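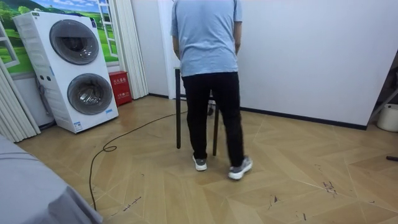

Joyce Mrema wrote to me after last week's reading that she has never once sorted anything by color in her life and her clothes are fine, so why are we spending a whole session on it? Fair question, Joyce, and I promised I'd start with it.

My short reply is that color matters less than weight. Put a thick towel in with thin T-shirts and the towel is still damp when the shirts are done, so you run everything again and the shirts get the worst of it. So: heavy with heavy, light with light, and then worry about color if something is new or very dark. (New black trousers, please, on their own the first time. I have a set of gray pillowcases I'd rather not discuss.)

Stacked units

A lot of you rent, and a stacked washer and dryer is what you're likely to get in a small place. I love them! They save a whole wall. But a few things for your notes:

Find out which door is which before you load. On most pairs the dryer goes on top, but read the panel.

Leave the washer door open a crack between loads. Mine stays open all the time and the musty smell went away.

Vents need air. Don't push a hamper or a coat rack up against a grille, however tempting that bit of floor looks.

Look behind the unit once a month with a flashlight. You're checking for a kinked hose, drips and lint, mostly lint.

Somewhere to put things

Gitau Lukumay asked about folding when there's no counter. Get something narrow at waist height and stand at it. I folded on the bed for years and my back hated it. Fold straight out of the dryer, shirts first, socks last, and you can skip most of your ironing.

Loads and soap

We'll weigh a dry load together, so bring one in a bag you can lift, 7 pounds is plenty. Measure your detergent with the cap lines and then try a bit less next time. Half the stiff towels I meet are just full of soap.

For next time

Read the Watkins handout, pages 1 to 30, and skip the part on starch unless you like that kind of thing. Write down every load you do in January, what went in and which cycle you used. Csaba Kelemen has the spare log sheets if you lost yours.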